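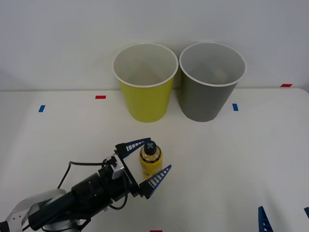

*A small yellow bottle and the two sorting containers, one yellow-green and one gray.*

**VETVILLE** – Residents can now drop off small bottles of craft paint, ink and food coloring at the Stuststead building on Ellis Street, where they are sorted by hand for reuse or disposal. The service opened in May and is free to anyone living in town.

The drop-off takes bottles of 8 ounces or less. Larger containers, including house paint and anything in a spray can, still have to go to the county site.

Sorting is done by color. Bottles that are still good and have a readable label go in the yellow-green container. Bottles that are dried up, separated or missing a label go in the gray one. Each container is emptied into a larger crate in the back hallway when it fills up.

"People bring in a shoebox from the closet and half of it is usually fine," said Gwion Ruddock, who runs the service. "We open every cap and look. A lot of the yellows and whites are nearly full. The blacks and reds get used up first."

Ruddock said the service took in 471 bottles in its opening month, and that the good ones went to Drakska, the after-school art program that meets upstairs. Drakska used to buy all of its paint new. It has put off its spring order and expects to need only brushes and paper until fall.

Bottles should be closed tightly and wiped off before they are brought in. Staff ask that people stand them upright on the table and leave the sorting to them, as some had been dropped straight into the wrong container during the first few days.
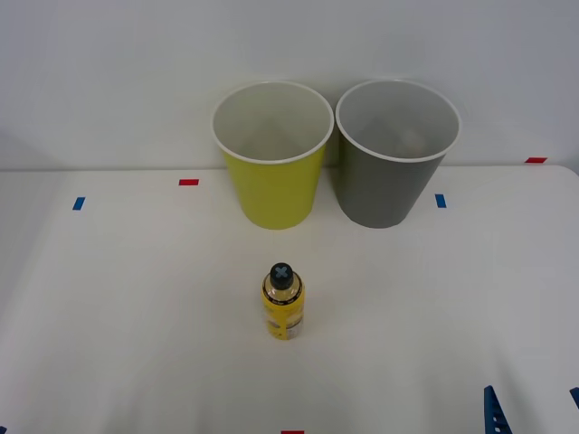
## Hours and what to bring

The drop-off table is open from 8 a.m. to noon on weekdays. The side door on Ellis Street is the closest entrance, and there is short-term parking along the fence.

Accepted items are craft paint, poster paint, drawing ink, fabric dye in liquid form and food coloring. Glue, nail polish and cleaning products are not accepted. Glass bottles are fine if they are wrapped in newspaper for the trip.

Households may bring up to 6 bottles at a time without calling ahead. Anyone with a bigger load, such as a teacher clearing out a classroom, should leave a note at the front desk so a time can be set.

The town council approved $687 for the first year, which covers gloves, crates and hauling for the bottles that can't be used. Ruddock will report back to the council before the money is renewed. He said he would also like to take markers and colored pencils, but there is no shelf space for them yet.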